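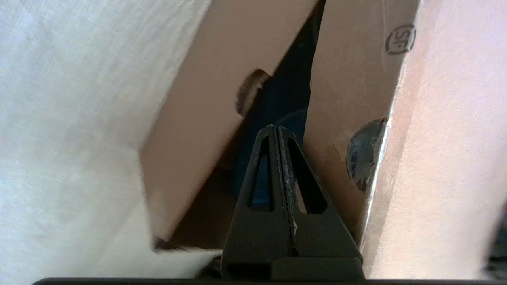
Fivamia 42 Copper Pot Still

Print this page
E-mail this page

12 May 2018
By the Egilsson product desk

The Fivamia 42 is a batch pot still for small distilleries and for product development in larger ones. It has a working charge of 42 litres and is supplied with a swan neck, a shell-and-tube condenser and a parrot with hydrometer cup. It suits grain wash, fruit wash and the redistillation of neutral spirit over botanicals.

Construction

The pot, neck and lyne arm are copper. The condenser shell is stainless steel with copper tubes. All joints in the vapour path are clamped and can be opened without tools. Gaskets are PTFE. The pot base is fitted with a full-bore drain valve, and the manway is wide enough to reach the whole of the inner wall with a hand brush.

Heating is by an electric jacket filled with food-grade oil. The wash does not touch the elements, so wash containing solids may be run without straining. A thermostat limits the oil temperature, and a separate cut-out trips if the jacket level falls.

Ordering

Quote the catalogue number 521 for the complete still. The Florley gin basket is ordered separately and fits between the pot and the neck. It adds 41 centimetres to the overall height, which should be checked against the ceiling before the stand is fixed to the floor.

Installation

The still needs a level floor, a drain, a cold water supply and a dedicated electrical circuit. Connection must be made by a qualified electrician. Cooling water may be recirculated through a Skuvmont chiller if mains water is metered or runs warm in June and later. The vent on the parrot must be left open at all times and must not be piped to a closed vessel. 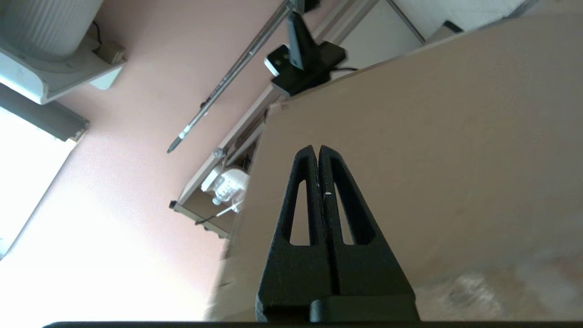 Cleaning and care

Drain the pot while it is still warm and rinse with clean water. Run a citric acid solution through the vapour path when the copper darkens, then rinse again until no acid remains. Do not use caustic cleaners or chlorine on copper parts. The first run after cleaning should be plain water and should be discarded.

Warranty

The pot and condenser are covered for 12 years against faults in the welds. Gaskets, valves and heating elements are treated as wearing parts. Buyers are responsible for obtaining any licence required to hold or operate a still, and orders are released once a copy has been received.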